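How to teach a robot to pick up a cup

My first go lasted eleven seconds and ended with the cup rolling off the table and under a radiator. My second was worse. By lunchtime I had managed a handful of examples that Ntombi Hlongwane was willing to keep, and I was absurdly proud of every one of them.

I'd come to Zaltley to find out what people mean when they say a robot has "learned" something. I'd pictured clever people typing. What I found in the back half of an old carpet showroom was a lot of patient folk moving cups about (and a very good biscuit tin).

The project is called Xaba, and it's run by a small outfit named Kaltex. The idea is simple enough to explain over tea. You steer the arm by hand through a job, the computer records every joint angle and every camera picture along the way, and then you do it again. And again! Once there are enough of these recordings, a learning system is set loose on them and tries to work out what to do when the cup turns up somewhere new.

"Enough" is the awkward word. When I visited on 3 July 2024 the tally for cups stood at 789, and Lerato Oosthuizen, who plans the sessions, wanted almost double that before she'd trust it. Cups standing up are easy, she told me. Cups lying down are a pain, as the gripper has to come in at a slant and get one finger round the far side without giving the thing a nudge. A nudge is all it takes.

So there's a list for each session. Cup upright, cup on its side, mouth towards the arm, mouth away from it, near the edge, slap in the middle. You set it down, you steer, you lift, you put it back, and you press save or bin. I asked Lerato whether the bad ones were any use and she pulled a face. Some are – a wobble that gets put right halfway through teaches the system how to recover, so those stay in. A cup on the floor goes in the bin.

What surprised me was how much you can tell about the person steering. Ntombi goes in low and slow. Anel Masilela swoops down from above and stops dead an inch short, then creeps the rest of the way. Neither is wrong, but mix the two styles carelessly and the robot can end up dithering between them, which I'm told looks exactly like someone trying to choose a sandwich. They now swap operators every 80 recordings and keep a note of who did what.

It's tiring work, too. Your shoulders go first, then your concentration. I found myself holding my breath each time the fingers got close, and Anel had to remind me to blink. The shifts are two hours long and I can see why. After that you start rushing, and rushed examples make for a rushed robot.

Late in the afternoon they let me watch the current version have a try by itself. It hovered, thought about it, slid one finger behind the rim and picked the cup up as if it had been doing it for years. I may have clapped. On the next go it closed its fingers on thin air, a good hand's width to the left, and Lerato wrote that down with no fuss at all.

Next they want to move on to bowls, and a second arm is being set up over in Ratville so the system gets used to a different room and different light. I've been invited back to have a go. I'm told the radiator there is further from the table.

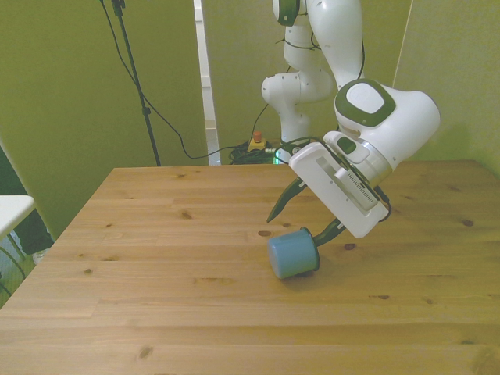
Why not just program the robot with the cup's exact position?

That works well if the cup is always in the same spot, as it might be on a factory line. Once it can be anywhere, and any way up, somebody would have to write rules for every case, so it's often easier to show the robot lots of examples and let it learn what they have in common.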